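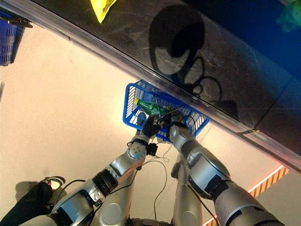
FOR IMMEDIATE RELEASE
January 14, 2026

Plomia Launches Winter Newsletter for People Who Would Like to Be Left Alone on a Small Island

GROLLBRIDGE – Plomia, the island 114 miles from anywhere its residents consider important, will begin publishing a free travel newsletter in February. It is called The Plomia Slack Tide, after the part of the day when very little happens.

The newsletter comes from Kerstead Travel, which has been sending visitors to Plomia for years and answering the same questions from most of them. Yes, there is a beach. No, it does not have a bar. The ferry runs when the captain likes the look of the water, and his taste is conservative.

"We had a brochure," said editor Zinhle Venter. "It used the word 'paradise' four times and had the wrong ferry times. The newsletter will have the right ferry times, at least on the day we send it."

The first issue covers the salt ponds on the north shore, a walking route to the old signal station, and where to eat after eight in the evening. The last of these is a short article. 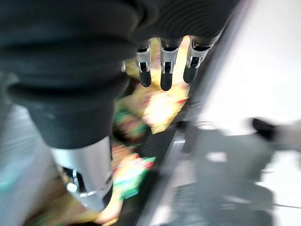
Sibusiso Engelbrecht had his doubts about the whole idea, remarking that "if you tell people a place is quiet, they come and stand in it." He has since agreed to write the fishing column.

Plomia has 240 guest beds, most of them in family-run houses and a few at the Kowalczyk Hotel, which reopens in February with new mattresses and the old plumbing. Readers who book through the newsletter before the end of that month will get $100 off a stay of five nights or more. The offer is limited to the first 500 bookings, a ceiling Kerstead does not expect to trouble.

Each issue will also carry a letters page. Trial copies went out to past visitors in the fall, and the mail has already started.
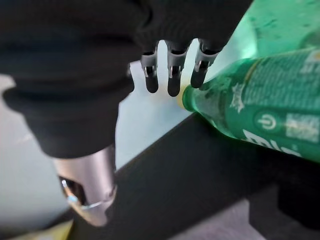 Phyllis Holroyd wrote in to say that the signal station walk is nowhere near as easy as the trial issue claimed, that the second gate sticks, and that she would be back next winter regardless. The walk is now listed as "moderate." The gate is under discussion.

The Plomia Slack Tide will be sent by email every other month. Printed copies can be picked up at the Grollbridge ferry office, where there is usually time to read one all the way through.

To subscribe, or to complain about the gate, contact Morven Crichton at the Kerstead Travel press desk in Grollbridge. Replies may take a day or two – longer if she is on the island.

###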